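Map Notes: a shoebox of county sheets, and a question about folds

2 March 2018

Well, the winter lull is over and my dining table has vanished under paper again! I picked up a mixed lot of county and railroad maps back in November, from a dealer who trades as Dvořáček, and I've only now gotten to the bottom of the box. Most of it is ordinary stuff (road maps, a few soil surveys, one very tired school atlas with the good pages missing) but there are three or four sheets in there that I'm really happy about.

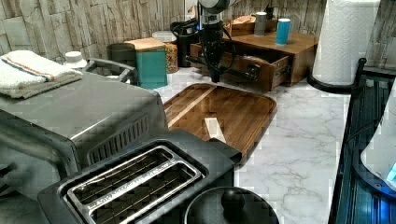 The railroad sheet

My favorite is a folding pocket map of Iowa, printed in four colors, with the rail lines in a red so strong it shows through on the back. The cloth case is gone, but the map itself has all its corners. Someone went over the route from Dubuque to Sioux City in pencil and wrote tiny times beside the stations. I know some collectors would reach for the eraser. I'm leaving every mark right where it is.

The dealer's stock number, 1736, is penciled on the back, and I did get excited for a minute thinking it was a date. On a map of Iowa. With railroads. I'd like to blame the lamp.
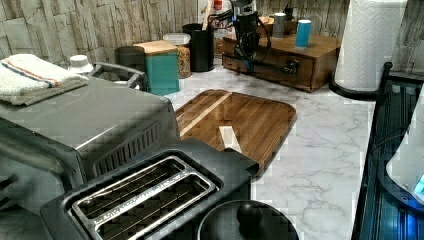

Folds, tape and what to do about them

A lot of you wrote in after the last newsletter about flattening. My friend Kazimír Šimko does paper repair and he's much more patient than I am, so I asked him. His advice is to let the sheet rest between blotters under light weight for a couple of weeks before you even think about moisture, and never to iron anything with hand coloring. Greens are the worst, he says, they can eat right through the paper and the split always starts along a fold.

Old tape is another matter. If it's yellow and lifting by itself, fine, let it come away. If it's still holding on, leave it for someone who does this for a living.
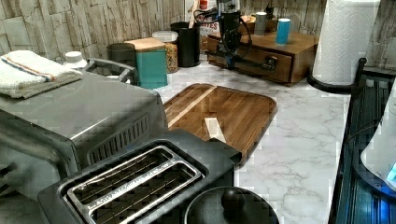 I've also changed my storage. I was using Evaro sleeves for everything, and they're good and clear, but the big ones sag when you stand them up, so the larger sheets now lie flat in folders in a Skoltik plan drawer. It weighs a ton and it sticks in damp weather. I love it anyway. 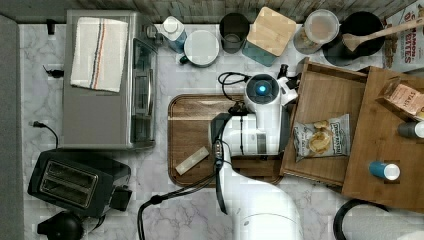

If you want to see the Iowa map, I'm bringing it to the spring swap, along with the soil surveys, which are free to anyone who'll take the whole stack (please take the whole stack). I'm still hunting for a decent Nebraska from the 1880s with the county outlines in color, trimmed margins okay, so if you have a spare, come find me before you put it out on the table.

Filed under: Maps & Atlases, Collecting, Paper Care

Comments

prairie_sheets: Keep the pencil! I have a Kansas with a whole mail route drawn on it and it's the one everybody asks to see.

Dell R.: Do the soil surveys include any from Missouri? I'd take the stack either way.

foldout: Wax on the drawer runners. A plain candle does it. Mine stuck for years.

Recent items
Reading the margins: printers' names and plate numbers
What 200 dollars bought me at the Dristia sale
Pocket maps without their cases
Swap tables: how to reserve yours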